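List archive | Threads | Authors | Previous | Next

2 min read

Re: [rullthorpe-cricket] Campus trial day, who's in?
From: Pierina D'Amico
March 12, 2022

Ottavio Ruggiero wrote:
> Flancombe have said yes to the nets for the trial day in May, all
> afternoon if we want them. Saletti will put up 600 dollars toward
> balls and the bowling machine, and their name goes on the banner.
> What I don't have yet is a plan for the day itself. Do we just let
> people turn up and bowl? And is anybody talking to the college?

Ottavio, this is wonderful news! I read it on the bus and missed my stop.

I'm talking to the college, yes. Met with the student sports office Thursday and they were so much keener than I expected. They'll send our notice to all 3,600 students and let us have a table outside the dining hall at lunch the week before. They asked if women can try out too and I said of course, same nets, same session, same speed gun. Please nobody make me a liar on that one.

As for the plan, I'd really like it to be more than turn up and bowl. Last time the fast bowlers got all the attention and two very decent spinners went home without anyone writing their names down (I still think about the tall left-armer). So: everybody gets 2 overs, whatever they bowl, then a bat against the machine. After that Seo picks a group to stay on for a proper middle practice. Seo has already said yes, and wants 5 places held back for people who've never played with a hard ball but throw well or move well. Baseball and softball kids, basically. I love this idea.

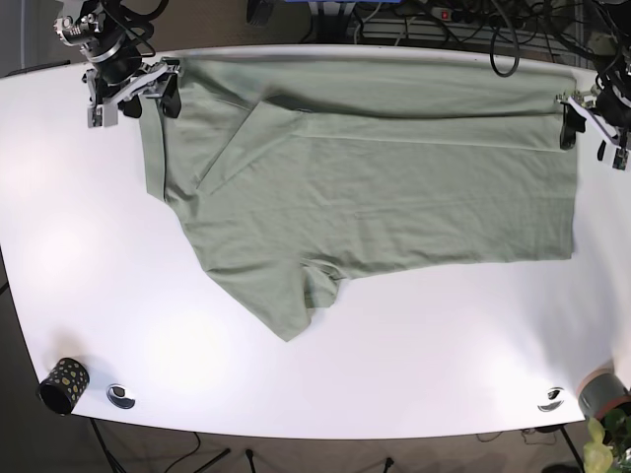 On the Saletti money, could we put most of it into balls? The machine at Flancombe works fine as long as you don't feed it the old scuffed ones, and a box of new ones would carry us into the summer league. If there's anything left over I'd spend it on helmets in the smaller sizes. We were passing one back and forth all last season and it slowed everything down.

One worry: the Flancombe lot lock the side gate at six and the college shuttle doesn't get in until after two. Ottavio, can you ask them for an extra half hour? I'd hate to be rushing the last group through.

Also need people for scoring, the speed gun, and someone patient at the sign-in desk with a pen that works. Reply on list so I can see who's doing what. I can bring the cooler and the stumps.

So excited about this. We could have a real second team by summer!

Pierina

Previous message | Next message | Reply to list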